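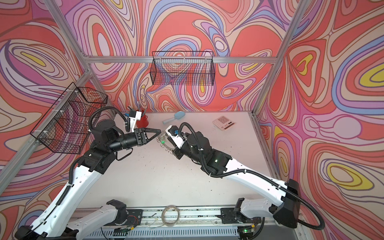
About Kitier Seed

We grow, clean, test and pack vegetable, herb and flower seed for home gardeners, and we love it about as much as people can love a job that involves this much sneezing. (Lettuce fluff. If you've ever threshed lettuce, you know.)

Kitier Seed started with one bean. A pole bean, to be exact, brown with a cream splash near the eye, that came to us in a coffee can when we bought our first piece of ground in the Sundum Valley. The family who sold us the land had been growing it for longer than they could say, and they left the can on the kitchen counter with a note that read "plant these by the fence." So we did! They climbed the fence, then the gate, then most of a lilac, and by the end of that summer we had more beans than we could eat and a strong urge to hand them to everybody we met. We still sell it. It's in the catalog as Sundum Fence Bean, and if you only ever buy one packet from us we'd be happy for it to be that one.

Where we are

The farm sits at the north end of the valley, at an elevation of 800 feet, on 19 acres of silt loam that drains beautifully near the road and not at all down by the creek. Our last frost usually comes in the middle of May, though we have been fooled. Summers are dry, and that makes this a very good place to ripen seed. Spring is wet and slow and full of slugs, so anything that makes it through a Sundum spring has earned its spot in the catalog.

We don't farm all of it for seed. Part is in cover crop every year, part is hedgerow and a strip of willow along the water, and the lowest corner has gone back to sedge and red-winged blackbirds. We tried squash down there once. The blackbirds can have it.

What we grow

The current list runs to roughly 660 varieties. Beans, peas, tomatoes, peppers, winter squash and lettuce make up the biggest share, followed by kale and its cousins, onions, leeks, beets, carrots, and a flower section that gets longer every winter when we're supposed to be cutting it back. Everything we sell is open-pollinated, so you can save seed from it and grow it again, and we hope you do. Yes, that means you may not need to buy the same packet from us twice. Come back for a different one!

A few things we're especially fond of:

Rastogi Red, a mustard green with leaves the size of a dinner plate and real heat to it. Pick it small for salad, or let it get huge and cook it down with garlic. It bolts fast in June, so sow it early or wait for fall.

Vedamon Butter, a winter squash we've been selecting ever since we got it as a mixed-up lot with every shape from pear to bowling ball. It has settled down now (mostly). Dense, dry, orange flesh, and it's better in January than it is on the day you pick it.

Creek House leek, which stands in the field all winter without a complaint, even after the ground has frozen and thawed and frozen again.

And a calendula mix with no fancy name at all, just oranges and yellows and a few apricots with dark centers. We've never been able to walk past it.

How the seed gets to you

We raise a good part of the seed ourselves, right here. The rest comes from 12 other farms, most of them small, all of them run by people whose fields we have walked. Some crops simply do better elsewhere. Our peppers ripen, but peppers grown a few hundred miles south ripen happily, and the seed is fatter for it. Spinach wants cool and dry, which we can't promise. Crossing is the other reason to spread things around. Squash pollen travels, bees being what they are, so two squashes of the same species need a lot of ground between them, and one farm can only hold so many.

Every packet has a grower code on the back, just above the lot number. Look it up on the Growers page and you'll find out which farm your seed came from and what kind of season they had.

Harvest begins with the overwintered kale in July and ends whenever the last squash is scooped, usually well into November. Dry-seeded crops are cut, laid on tarps, threshed and run through screens and a fan. Wet-seeded crops, such as tomatoes and cucumbers, are mashed, fermented for a few days in buckets, rinsed and spread out to dry. The tomato week smells exactly the way you'd expect. We've gotten to like it.

Then comes germination testing. Each lot is tested before it goes into packets, and tested again if it's carried over to another year. The result and the test month are printed on the packet. If a lot comes in low but still usable, we either pack it heavy and say so, or we keep it for our own cover crop and birdseed. Lots that fail don't go out.

Trials

This may be our favorite part of the whole year. We set aside the flat ground next to the packing shed for trials, where we grow things side by side: old varieties against new ones, our own strain against someone else's, three beets that are all supposed to be the same beet. We take notes on vigor, disease, flavor and how long a thing holds in the field. We eat a great deal. Last year's carrot tasting went on so long that we had to finish it by headlamp, and the winner was one we had nearly dropped for being ugly.

Trial notes go up on the site in winter, including the notes on our own flops. Gardeners have written to tell us a flop of ours is a star at their place, and that's wonderful to hear. Soil and weather differ so much from one yard to the next. Please keep writing.

Visiting

The farm store is open on Thursday from 10 a.m. until 5 p.m., April through October. You can buy seed, garlic in season, and potted tomato and pepper starts in May until they run out. You're welcome to walk the trial rows on your own. Stay on the grass paths, shut the gate behind you, and leave dogs at home, please, even the good ones. Parking is on the gravel to the left of the barn. The driveway floods in April, so if you see water over the culvert, park up by the mailbox and walk in.

We hold a seed swap at the end of the season, open to anyone, with or without seed to trade. Bring a jar, an envelope, a sock full of beans. Label it if you can. Mystery seed goes on its own table, and that table is always the most crowded.

Schools and community gardens

Each winter we clear out the older lots that still test well and send them to school gardens, food pantries and community plots. If your garden could use some, fill out the request form before the end of January and tell us where you are, how much room you have and what people near you like to eat. We can't always send what you ask for, but we'll get as close as we can, and we usually tuck in some sunflowers.

Working with us

We hire for packing in December and for field work in late spring. Packing is indoors, warm, and comes with a lot of radio. Field work is outdoors and comes with a lot of weather. No farm background needed for either one. Openings go on the Jobs page when we have them.

We're also glad to hear from growers who'd like to raise a crop under contract, and from anyone holding on to a family variety that hasn't made it out into the world. Send us a letter or an email with whatever you know about it, even if that's just a grandmother's name for it and the color of the flower. We'll grow it out, send you back fresh seed, and tell you how it did. Nothing goes in the catalog unless you say so.

Paper catalogs are free and mail in early December. If yours hasn't come by New Year's, let us know and we'll send another.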